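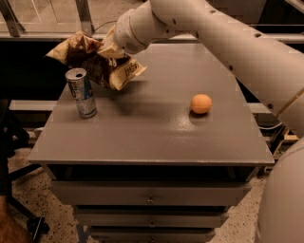
The Gumham bag drop, also called the Gumham incident and, among the people who worked on it, simply "the drop," was a gripping failure in a household tidying robot named Ostia. It took place on 2024-01-14 at the Gumham test rooms of Stirkgate, a small maker of service robots. The robot lost its hold on a light snack bag, did not notice that it had done so, and went on with its task as though the bag were still in its fingers, knocking over an open drink and closing its gripper on the edge of a drawer. There were no injuries, and the damage was slight, but the report that followed was widely passed around among people who build and look after home robots, and the name is now often used for a whole family of similar faults.

Background

Ostia was designed to clear small, everyday clutter from tables and cabinet tops: wrappers, cans, toys, balls, and the many other odds and ends that gather wherever people live and work. Stirkgate had begun the project with firm objects such as cups and wooden blocks, and the robot handled these well from early on. Soft packaging was added later, and it gave the team a good deal more trouble, as it has given nearly everyone who has tried it.

A snack bag is an awkward thing for a machine to hold. It weighs almost nothing, so the arm can hardly feel it. It folds under pressure, so the distance between the fingers says little about how much of the bag lies between them. It is often shiny, which confuses some cameras, and it changes shape each time it is picked up, so that a grip that worked nicely a minute ago may not be available again. People manage all this without a thought, by pinching and shifting their fingers as they go, and it is only when one watches a robot try it that the difficulty becomes plain.

To judge whether it was holding something, Ostia relied on a single check made just after the gripper closed. If the fingers stopped before they were fully shut, the robot recorded a successful grasp and kept that record until it reached the place where the object was to be let go. This is a common arrangement and a perfectly sensible one for cups and blocks, which seldom leave the fingers once they are properly held.

The incident

The run was part of a long set of tidying trials, and it was the 115th in the set. It began in the ordinary way. Ostia took hold of a bag, passed the check, and lifted it from the surface. During the sideways move that followed, the folds of the bag slowly opened and it slid out of the fingers, coming down beside an open can.

The robot's record still said that it was holding a bag. Because a bag hangs down below the fingers, the software had been written to carry bags a little higher than other objects, and then to lower the arm for release. Ostia did exactly this, but it had also stopped updating its picture of the tabletop during the carry, a shortcut that had been put in to save time. It therefore had no idea that the fallen bag was now in its way. The gripper came down on the bag, pushed it against the can, and tipped the can over.

Liquid ran across the top and over the front. The arm, meeting more resistance than it expected, backed away and tried again from a lower angle, as it had been told to do after a missed release. On this second attempt the fingers closed on the edge of a drawer that had been left slightly open. The force limit worked as intended and the arm came to a stop, and Elvia Cisneros, the test engineer on duty, pressed the emergency stop a moment later. One finger pad was torn and the drawer front was scratched. The spilled drink had also reached the floor close to the robot's base, and it was this part of the affair, more than the torn pad, that worried the team afterward.

Investigation

Cisneros wrote the first account that same evening, and a fuller report was finished in February. The work was shared with Ó Súilleabháin, an outside testing firm that Stirkgate had used before. Between them they went back through up to 2,000 earlier grasps of soft objects, comparing what the robot had recorded with what could be seen in the video.

They found that silent drops, meaning drops that the robot did not notice, had been happening for quite a while. Most had gone unremarked for the simple reason that they did no harm. The bag fell back on the table, the robot opened its empty hand over the bin, and the trial was marked as a placement error, which put it in the same column as a bag that had merely missed the bin. The true fault was hidden by its label. The report is rather frank on this point, and it is perhaps the passage most often quoted from it: "We had a name for where the bag ended up and no name for how it got there."

The report named 2 direct causes. One was the single grasp check, which could not see a slow slip. The other was the frozen picture of the tabletop, which turned a harmless drop into a collision. It also listed the retry behavior as something that had made matters worse, and noted that open containers had been allowed in the trials without any rule about how near to them the arm might work.

Changes made

Stirkgate changed the software so that the grasp is checked all through the carry, using both the finger position and the wrist camera. If the two disagree, the arm stops where it is, raises itself gently, and looks again before doing anything else. The tabletop is now viewed afresh before every lowering move. Automatic retries are not permitted after an unexplained contact, and a person must clear the robot to go on.

Open drinks are treated as a special case. The arm keeps a wider space around them, moves more slowly nearby, and does not carry anything directly over them unless there is no other path. Later trials used water only, with an absorbent mat laid in front of the base. Trial sheets were given a separate box for objects lost during a carry.

The revised robot was then put through a further 100 trials with soft packaging. It still dropped bags, and the team had not really expected otherwise, but each drop was noticed and the arm stopped every time.

Later use of the term

"Gumham drop" has since come to be used loosely for any case in which a robot carries on with a task after losing the object it believes it is holding. Cisneros has said in talks that she would prefer the plainer "silent drop," both for clarity and out of some fondness for Gumham, where a great many other trials went perfectly well. Both terms remain in use. A drop that is noticed at once, however messy, is generally not counted under either name.

See also

Force limiting
Grasp detection
Slip sensing
Soft object handling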